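Dunden Workshop Gallery: The Table of Cables

Welcome to our small gallery. My name is Osaze Ojo and I take care of this page together with Ayodele Adebisi. In September we started to sort all the electrical things which collected in the building since we moved from Amadi Street. We believed it would take one afternoon. It took much longer, and the box under the stairs is still half full.

The text is mostly by me, and Ayodele corrected the names of the plugs.

How we sort

Every cable gets a tag with a short word: office, kitchen, guest or unknown. The unknown ones wait for 2 months. When no person asks for them, they go to the recycling point in Bosance, where they take cables without a fee if you bring them in an open box.

Power strips are a different matter. We look at the plug first, then at the cord along the whole length, and then at each socket. If the cord is stiff or has a cut, the strip leaves the house the same day. I do not repair them, I am not an electrician.

Chargers are the most difficult. They look so similar, and the small print on the back is hard for my eyes. Ayodele reads it with a lamp and writes the number on white tape - this helped us more than any other thing.

What we learned

Please do not wind a cable tightly around its adapter. It is neat for one week and later the cord breaks near the end. A wide loop with a strip of cloth is better. We cut the cloth from an old curtain, and there is enough left for 200 more cables, so visitors may ask for a piece.

Also, colored cables are a pleasure. You can find a green one in a pile very quickly, but a black one hides from you. From now on we try to buy colors when the price is the same.

The picture

We have more to show when the Zenura room is finished. For now there is one, with the power strips still waiting for their tags.
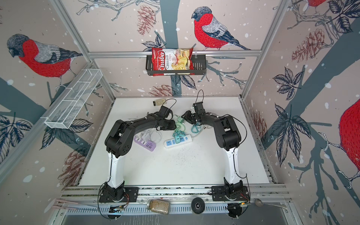 The purple strip with USB ports, the white one with blue trim, and the green and teal cables. Cassava chips in the basket behind, bullfinch-like birds on the wall.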